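3.2 Reading the household diaries

I came to these diaries sideways. I had been looking for farm prices in the Cotalon township papers, and what I kept finding instead were small bound books in which young women wrote down who came to supper. I read one on a slow afternoon in April, then another, and by the end of the month I had given up on the prices altogether (my notes on seed corn are still in a folder somewhere, if anyone wants them).
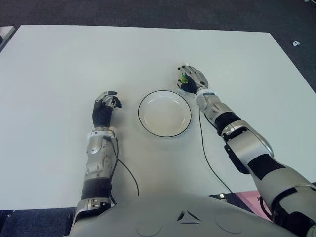
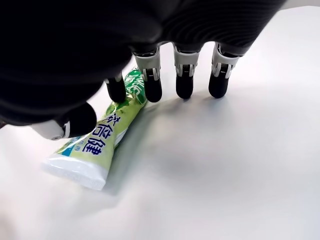 Figure 2. Top, a round white plate with a thin black line at the rim. Bottom, a toothpaste tube on a white tabletop.

The set I ended up with is small. It takes in 3 diaries, all kept by unmarried daughters living at home, and between them they run to 695 dated entries. I call them the Moron, Urrego and Jurnow diaries after the farms they came from. The Jurnow book is the longest and by far the hardest to read, as its writer turned the page sideways when she ran low on paper and wrote straight across her own lines. I lost most of a week to her winter.

What I wanted to know was simple enough. When a diarist says she "helped," what does she mean? The word is everywhere! She helped with the ironing, she helped a neighbor home, she helped "a little" and then went out for the day. My first thought was that it was a modest way of saying she did all the work herself, and I still think that's true in places. But the Urrego diarist uses it quite differently. With her, helping nearly always has another person in it, and on the days she worked alone she names the job outright - baked, scrubbed, mended the blue skirt.

So I went back and marked every entry in which the writer says she helped at anything, and I got 86 of them. I then sorted these by hand into two piles, one where a companion is named or plainly meant and one where nobody else is mentioned. I did the sorting twice, a month apart, and where my two tries disagreed I left the entry out of the discussion in Section 4. Some were hopeless. "Helped some, rained" could go anywhere.

I should say a word on visiting, which I had planned to treat as a separate subject. I couldn't keep it apart. A visit in these books is very often a working visit, with sewing carried along in a bag, and the diarist will put down the walk, the company and the finished apron all in one breath. In the Moron diary, a cousin comes for dinner and stays on to pick over beans. Is that a visit or a chore? The writer didn't care, and after a while I stopped asking her. I coded such entries as both.

Spelling and punctuation are left as I found them. I have added a full stop here and there in quoted passages where two days' worth of news ran together, and I mark those with brackets. The family names of neighbors are reduced to initials throughout, at the request of the people who now hold the Jurnow book.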